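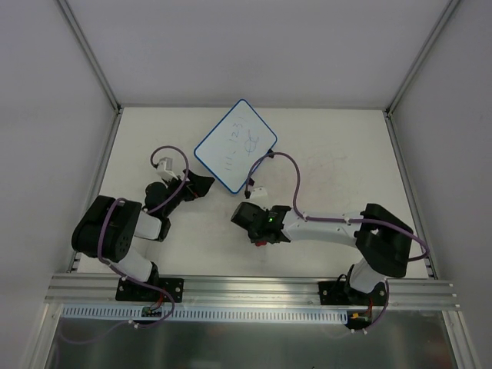 The form asked for the text on the board, and Chia-jung Kong wrote 111, 123, followed by a query mark in brackets. The form then asked whether the text was complete. She ticked No, then considered the small stroke after the last figure and changed the tick to Not Known, initialling the change as required.

Furska tested cleaning fluids. It did so in the town of Atport, in the upper half of a building that had been a seed warehouse, and most of its income came from one product, a spray called Bustik, whose maker wanted to print a claim about old ink on the bottle. To support the claim, Furska needed boards carrying ink that had been left alone for a long time. Ink put on in the laboratory could be aged with a lamp, but the results were poor. It lifted too evenly. People lean on boards, breathe on them and hang coats over them, and none of that can be done with a lamp.

So the boards were bought second-hand, with their writing on. Kong's job was to enter each one before it was treated. The procedure was 18 pages long and she had written nine of them.

Board 505 was small, with rounded corners and a thin bright blue border. It had come in a lot from the Mok ferry office, which had closed the previous September. The others in the lot were timetables, or what was left of timetables, and could be entered in a few minutes each. 505 had the figures, and to the right of the figures a scribble that looped and crossed itself.

Section 4 of the procedure gave the terms permitted for marks that were not text. They were: line, arrow, box, tally, drawing, stray. Kong had chosen them herself. She tried drawing, and the form opened a further field, Subject Of Drawing, which could not be left blank. She went back and tried stray. The form accepted this without further questions, but a stray mark was defined in Section 4 as one made by accident, and whoever had made this one had gone round more than once.

She left the entry open and went to make tea.

When she came back she turned the board so that a corner pointed away from her. The figures now ran uphill. She had found in the past that a mark which made no sense one way up could sometimes be read from another, as with the board from the bakery that had turned out to be a list of surnames in the hand of a person lying down. 505 was no clearer. The scribble had lines across it that might have been added afterwards, to cancel it, or might have been part of it from the start. Under the lens the ink gave no order. Thin marks often don't.

The obvious reading of the figures was a pair of sailings or a pair of berths. She had the Mok timetable from another board in the same lot, and no sailing was numbered above 40. Berths were lettered. Lost property was a possibility. Ticket rolls were a possibility. She put neither on the form, which had no field for possibilities.

The lot had arrived with a telephone number for the seller. Contacting sellers was allowed under Section 2 where the age of the ink was in doubt. The age of the ink was not in doubt, as there was a packing note with it, dated Apr 7, 2018, which said that the board had been taken down from behind a door and that nothing on it had been touched. Kong read Section 2 again and decided that the age of the ink could be put in doubt if one were strict about it.

A man answered. She gave her name and the name of the firm and asked when the board behind the door had last been written on.

"The little one," he said. "Blue round the outside."

"Yes."

"That wasn't ours. It was there when we took over the office. We put a coat hook above it."

She asked whether the coats had touched the surface.

"I suppose they did. Does it matter?"

"It's useful," Kong said. She wrote: Intermittent contact, fabric, unspecified. She asked whether he knew what the figures were.

There was a pause in which she could hear a kettle or a radio. He said that his wife used to say it was somebody's score. Two players, one on 111 and the other on 123, and then the pen going down to start the next number and not doing it. He said he had always taken it for a telephone extension. He asked whether it was worth anything.

"It's worth what we paid," she said. "What did your wife think the scribble was?"

"A knot," he said. "She said it was someone showing someone a knot."

Kong thanked him and entered the call in the log. Duration, eight minutes. Outcome: age of ink confirmed as greater than stated.

This made 505 the oldest surface in the study, and under Section 6 the oldest surface was to be treated first, at the highest dose, with the result used to set the range for the others. The treatment slot was at three. She had until then to close the entry.

She put the figures in again. For the scribble she chose drawing, and in the field Subject Of Drawing she typed: Knot (reported). The form objected to the brackets. She took them out, which left Knot reported, and this read as though a knot had been seen at sea. She deleted the second word.

At ten to three she found a length of parcel string in the packing bench drawer and tried to follow the line with it. A drawn line does not show what passes over and what passes under, so at every crossing there were two choices, and she kept a note of them on the back of the packing slip. The first attempt fell apart when pulled. So did the second. With the third she took the crossings strictly in turn, over and then under, and when she pulled the ends the string closed up and held. It was not a knot she knew. She pulled harder and it still held.

This was not evidence. Taken over and under in turn, a fair number of scribbles would do the same, and she could have shown as much with any signature in the building.

She put the string in a sample bag, wrote 505 on the bag and looked for the correct place to record it. There was an appendix for items received with a board, but the string had not been received with it. She began a new line in Section 4, after stray, and typed the word other. A change to the procedure needed a second signature and a period of notice, during which no board affected by the change could be treated.

She moved the three o'clock slot to one of the timetables, sent the change for signature, and carried 505 flat to the rack by the window, where the coats were.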